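Subject: Re: [sim-practice] Draft 3 of the reporting rules, section on camera views

Siiri Lukoševičius wrote on Thursday:
> Draft 3 asks for 800 simulated runs per task before a group may
> claim a success rate, up from 600 in draft 2. It also asks that at
> least one gripper view and one wider view be kept for each task.
> I think that covers what people were complaining about. If there
> are no objections I'd like to freeze the section and send it to
> the Makori and Evima people.

I object, a little.

Going from 600 to 800 makes the table look more serious and leaves the real problem where it was. If the room, the table and the lighting are the same in every run, I don't see what the extra runs buy us. Wumetti sent in 800 for one task last round and I still couldn't tell from their report what had been varied. Would anyone on this list sign off on a real cell on that basis?

The two-view rule is fine as far as it goes, but draft 3 doesn't say what a view has to show. I'd want these added:

- The reviewer has to be able to tell from at least one view whether the gripper is holding something. "Visible in the wider view" should not be assumed.
- Every object on the work surface gets a name in the scene list, including the ones that play no part in the task. Black shapes on a gray cloth are hard enough to tell apart.
- If walls and floors are plain surfaces, say so. A policy that does well against flat gray has been tested against flat gray.
- Failed runs get kept. Nevidel's 69 percent only meant something to me after I'd seen the other 31.

I also don't like "representative frame" in 4.2. Representative of what, and picked by whom? Draw it at random and write down the seed.

Two views from one room follow. Try filling in the draft 3 form from them alone and see how many boxes you have to leave blank. I gave up at "target object." 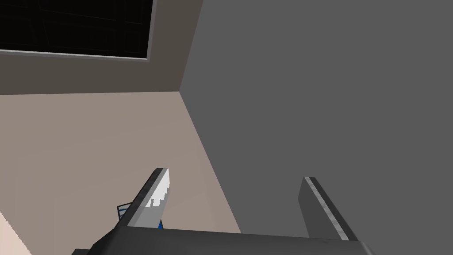
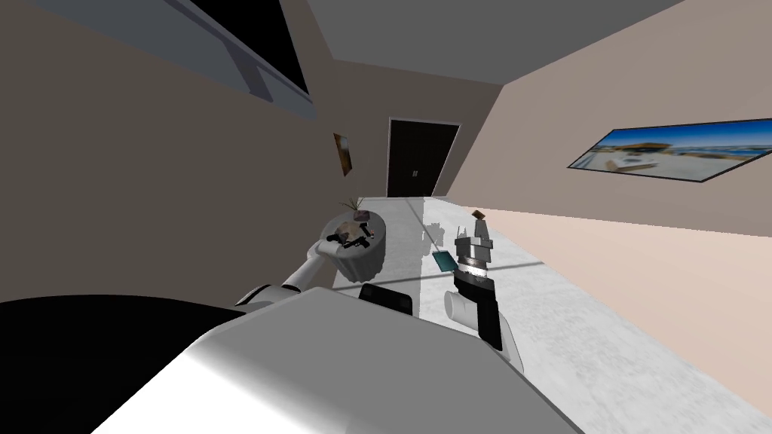 Simulated room, gripper view first, then the wider view with the round table.

I won't block the freeze over wording, but please don't send 4.2 out as it stands.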